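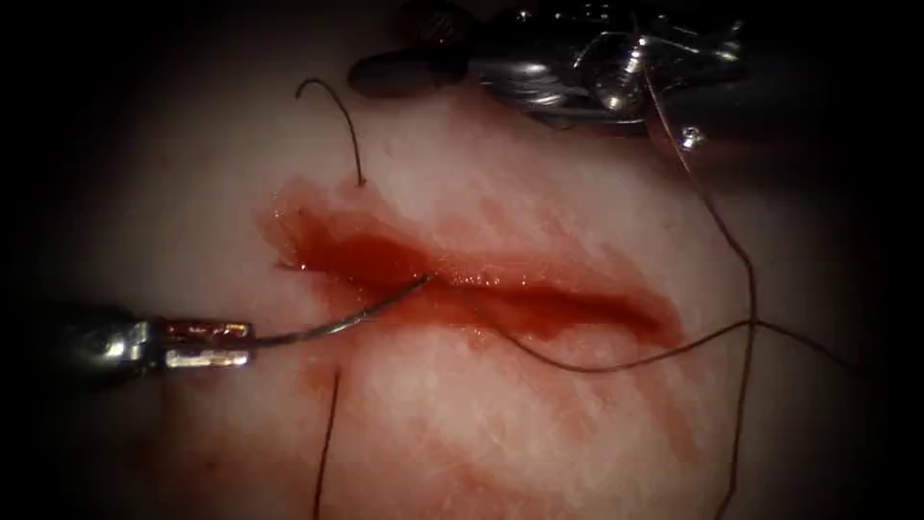
3. Setting up your suture practice light

I leave this bit till after the pad is pinned down, but do it whenever you like.

1. Clamp the Wonditz lamp to the back of the bench and plug it in.
2. Pull the head down until it's 30 cm above your pad.
3. Turn the dial to 6. I find anything higher gives me a headache!
4. Tilt the head away from you a touch, so your hands don't throw a shadow over the stitches.

Note: the older Arellano clamp fits too, but you'll need the rubber spacer (mine lives in the lid of the box).

Caution: the bulb casing gets hot. Switch off and give it six minutes before you fold the arm, and please don't drape a cloth over it. I've done that once, and the cloth went in the bin.

Spare bulbs are listed in section 8.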